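**Ticket 48 — arm stops dead over the bin, then sulks**

Opened by: Gaetano Serra
Project: Tira (sorting task, student league)
Status: open, then closed, then open again, see below
Priority: high, according to me. Medium, according to the tracker, which won't let me change it.

**What happens**

Tira is meant to reach into the toy bin, pick something up and post it into one of the boxes. It does the first part of the reach very nicely. Then, with the wrist over the bin, it stops. No error on the laptop, no beep, no light that means anything to me. After a while the Drivley controller reports "motion complete", which is a generous way of putting it.

**What should happen**

A ball goes in a box. We have told the Trusville organisers this is what our robot does, in writing.

**How to make it happen**

1. Start the controller, load the sorting program, home the arm.
2. Put the bin on the table, within the tape marks.
3. Run the program on any item on the left side of the bin.
4. Wait. Make tea if you like.

Right side of the bin: works most of the time. Left side: stops nearly every time. Same program, same grip settings, same person swearing.

**Tried so far**

- Turned it off and on. Twice, the second time with feeling.
- Swapped the network cable for the one from the other bench. No change. Have put it back, before anyone writes in to ask where their cable is.
- Slowed the arm to half speed. It now stops more slowly.
- Reloaded last term's program, which we know worked in January. Stops in the same place, so I'm inclined to let the new code off.
- Checked the tape marks. They are where they were.

---

**Comment, Morgan**

Did you look at the joint limits? If the left side of the bin needs the elbow to fold further than the limit allows, the planner will go as far as it can and then give up. The older controller software doesn't count that as a fault. It thinks it has done its best.

Also please stop writing "sulks" in ticket titles. The mentors read these.

**Reply, Gaetano**

I looked at the joint limits. They are set to whatever they were set to by the people before us, who left no notes except a file called "notes" with nothing in it. The elbow has a limit of its own, lower than the rest. Somebody must have had a reason. I've written to last year's captain and will report back if I hear anything before I graduate.

Title stays. It's the most accurate line in the ticket.

**Comment, Morgan**

Then test it properly. Bring the arm to the stopping position by hand, read the elbow angle off the controller, and compare. If they match, it's the limit. If they don't, it's something else and you've ruled one thing out.

---

**Log, Sep 20, 2025**

Spent the session on this. Ran the program 13 times on left-side items and it stopped on every run but 2. Both of the good ones were with the bin pushed a bit further from the base of the arm, because I'd nudged it with my sleeve and not noticed.

Then did what Morgan said. Elbow angle when it stops by itself: right up against the limit. Elbow angle when I take it by hand to the purple creature, which is the furthest left thing we ask it to fetch: past the limit by about 6 degrees.

So Morgan was right. I'd like it recorded that I said so promptly and in public. 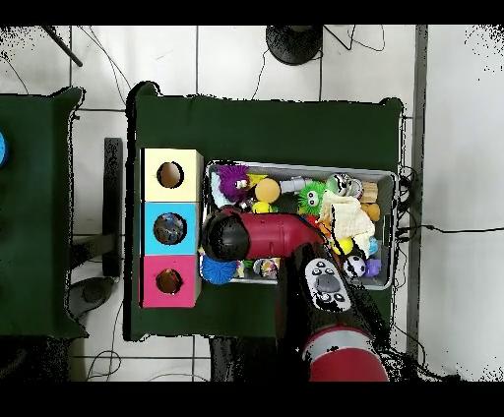

The bin has to move, or the limit does, and I don't want to touch the limit until we know who set it and why. Moving the bin sounds simple until you look at what's next to it. The wrist hangs over the left part of the bin, right beside the blue box, so anything that sends the arm further left also sends it towards the stack, and three boxes piled in a column are not going to win that argument. Moving the bin to the right helps the arm but takes it further from the boxes, and the drop-off half of the program has only ever been tuned for the old distance. Moving it away from the base is what my sleeve did by accident, and so far my sleeve is the best engineer on the team.

Other things I noticed while I was at it, which may or may not belong in this ticket:

- The cloths are a nuisance. The planner sees the cream one as one large, low, very graspable object and will choose it over a ball sitting in plain sight. I've asked it to ignore cloth. It considers this a suggestion.
- The grey pipe fitting gets picked without trouble. I mention it so that there's one cheerful line in here.
- The box openings are round, and the pipe fitting only goes in end-on. The program holds it sideways. I'm opening a separate ticket for that and I'd like somebody else to have it.

---

**Comment, Morgan**

Good. Don't change the limit. Move the bin away from the base in small steps, mark each spot with tape, and do the same set of items at each one. Write down the elbow angle at the stop or at the grasp. You'll find a band where everything is reachable and you can put it in the middle of that.

On the cloths: are you still using the size filter from the first tutorial? It sorts by area seen from above. A cloth will always win at that. Sort by height above the bin floor and see what happens.

I'm not having the pipe ticket either.

**Reply, Gaetano**

Still using the size filter from the first tutorial, yes. I'd been calling it "our vision system" on the poster.

---

**Log, next session**

Did the bin in steps. Five tape marks, counting the original, so the table now looks like it's being prepared for painting.

- Mark A (original): stops on the left side, as above.
- Mark B: stops on the left side, but only for things right down at the bottom.
- Mark C: reaches everything. Elbow has a bit to spare.
- Mark D: reaches everything. Elbow comfortable.
- Mark E: left side fine, but now the far edge is too far away and it stops over there instead. Same message. "Motion complete."

Put the bin between C and D and ran the full list of items. It reached all of them. Dropped the green spiky one on the way over, but that's a grip problem and I can live with a grip problem. It's got a lot of spikes and they all bend.

Changed the filter to height. Cloth is no longer the favourite. It still gets picked when it's bunched up into a peak, which I think is fair enough, as by then it's the tallest thing in there. Flattening it before each run fixes that, but league rules say we can't touch the bin once the clock starts, so we'll need something better than my hand.

Then retuned the drop-off for the new distance. This took longer than everything else put together. The old numbers were typed straight into the program in four separate places, and I only found three of them at first, so for a good part of the session Tira was carrying each ball to the right spot and then going back to the wrong one to let go. There's now a single line at the top of the file with the box positions in it. Please change that line and no other. I've put a comment there saying the same thing in capitals.

**Status:** closing.

---

**Comment, Morgan**

Reopening. You fixed where the bin is, but the controller still says "motion complete" when it hasn't completed anything. If it stops short in a match you won't know until you look up. Compare the target with the actual position at the end of every move and raise an error if they're apart by more than a finger's width.

**Reply, Gaetano**

I knew you'd do that.

Fine. Added the check. It runs after each move and prints the joint that gave up, by name. Tested it by putting the bin back on mark A and asking for the purple creature. Message reads: "Stopped short: elbow." It's the most straightforward thing this robot has ever said to me.

It doesn't recover by itself yet. It stops, says so, and waits for one of us to press continue. I'd like it to skip the item and try the next, and I've got a rough version of that on my laptop, but it has a habit of skipping everything and declaring the bin empty, so it's not going anywhere near the shared copy.

**Comment, Morgan**

That'll do for this ticket. Put the skip logic in a new one and assign it to yourself.

**Reply, Gaetano**

Done. Last year's captain wrote back, by the way. The elbow limit was set low to stop the cable at the back of the arm being pulled tight when it folds right in. So it was there for a reason, and I've typed that reason into the file called "notes", which has now got something in it.

Leaving the limit alone. Bin lives between C and D. Will peel off A, B and E before the next session — if you get there first, leave C and D on the table, please.

**Status:** closed (Morgan has agreed, see above).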